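Zadano simulation notes
@zadano_sim

1/9
Today I want to write about a mistake in our simulated bedroom. It cost me most of a week, and maybe my posts can save somebody else the same week.

2/9
The task is simple to say. The arm must pick up one small thing from the bed, lift it and hold it still. We train in simulation first, and later the same policy goes to the real arm at Dindau.

3/9
On 26th February I started a night run of 800 episodes. In the morning the log said that only 66 had failed. For this policy it was much too good. I was happy for one coffee, then I became suspicious.

4/9
So I opened the saved views and went through them by hand, which I should have done before I told my colleagues the number. 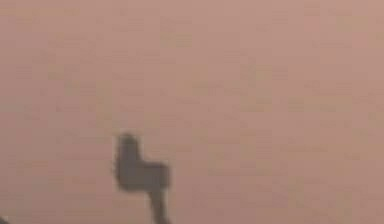 The gripper with nothing in it, and the room with the panda on the bed:

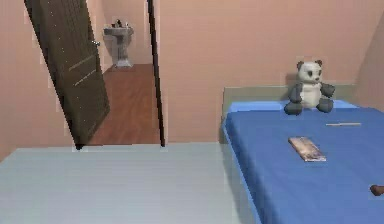 5/9
What was wrong: our check for "object held" did not look at the object at all. It looked only at the finger force. When the two fingers closed on each other, there was also force, so the check said yes. An empty hand was counted as a good grasp.

6/9
Why did we not see it earlier? In the old scene, which we called Clandow, the check asked also for the height of the object. When I moved the task to the bedroom, I copied the force part and forgot the height part. It was my own edit and it passed review.

7/9
I corrected the check and ran the same seeds again. Now 32 episodes are real successes. It is a painful number, but I can believe it.

8/9
There is also a safety side. The Kuhlmann cell uses the same signal to decide if the arm may swing over to the tray. With a wrong "yes" the arm moves at full speed while the part can still lie under it. We have stopped this signal there until the new check is tested, I hope in April.

9/9
If you use finger force as your grasp signal, please close your gripper on air one time and read what your log says. I would be glad to hear how others do this check, especially with soft objects, where I still have no good threshold.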